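Cisneros warehouse, fire and exits check, 7 April 2019

- [x] Rear exit opens fully. *Opened, yes. I had to lean on it.*
- [ ] Extinguisher tags current. *Two ran out in July. Janico swears they came by.*

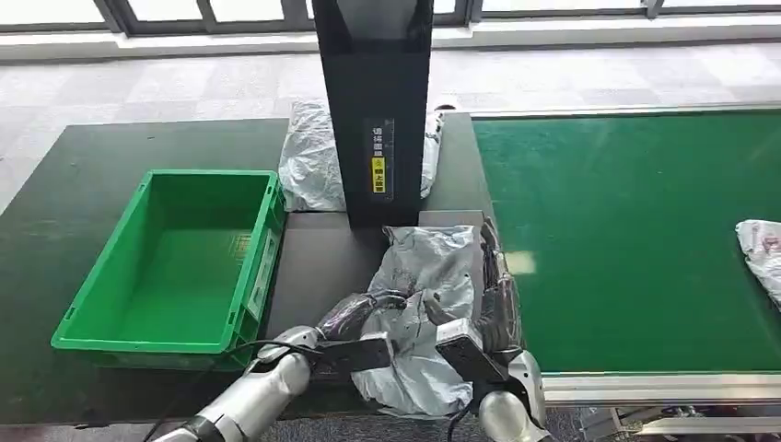
Ezequiel Ponce: They did come by, the tags just never got swapped.

- [ ] Aisle 44 inches clear. *Only if you measure at the wide end.*
- [x] Exit lights. *Passed the test button. I'd like to see them last an hour.*

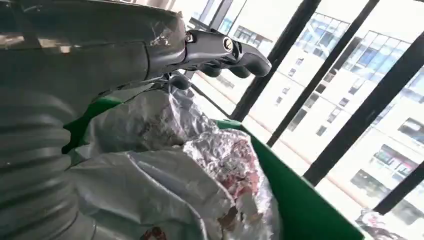
- [ ] Drill log. *Everyone out in 113 seconds, it says. I doubt it.*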